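Taking a group to a robotics open day, what should they try?
Posted in Community Help > Events and Visits

I run the hobby group at the Govow center and we have places at the Susteo open day on 3rd September. I went to their smaller demonstration in August to see if it was worth the trip. The station I liked best was the sorting table, where a gripper works with small ornaments and a drawer organizer. These are from my visit.
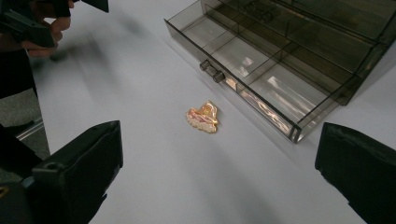
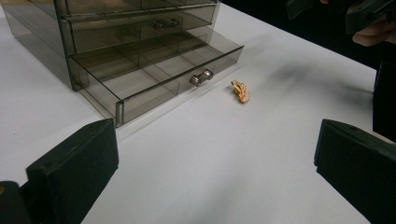

Sorting table at the Susteo demonstration, small ornament and open drawer in both

We get a short slot at each station. Is this one good for people with no technical background, or should I put them down for the big arm in the main hall? Also, can visitors hold the gripper themselves? I forgot to ask.

Flimamura
We took a group last year. Yes, visitors can hold it, but you have to put your names on the sheet at the front desk when you arrive. The sheet fills up early. You get a few minutes each with a staff member next to you.

Small flat things are harder to pick up than people expect. Most of our group tried to grab straight down and pushed the piece along the table. Going in low with the fingers wide and closing slowly went better. Setting it down inside one compartment of the drawer takes patience too, so I would not plan on everyone finishing.

The big arm is behind a fence and you only watch. It is louder and the talk is longer. I would book the table first and see the arm if there is time left.

Benedetti
big arm, no contest. kids loved it. parking is $12 now btw

oldbenchtop
Agree with the first reply on booking the table. A few practical points:

The hall holds 300 and they stop letting people in when it is full, so do not come at lunchtime. Bus 178 stops outside the side gate, and you have to walk back to the main entrance from there. If anyone in your group can't stand for long, email ahead and ask for stools, as there were none at the tables when I went. Long sleeves get in the way when you hold the gripper.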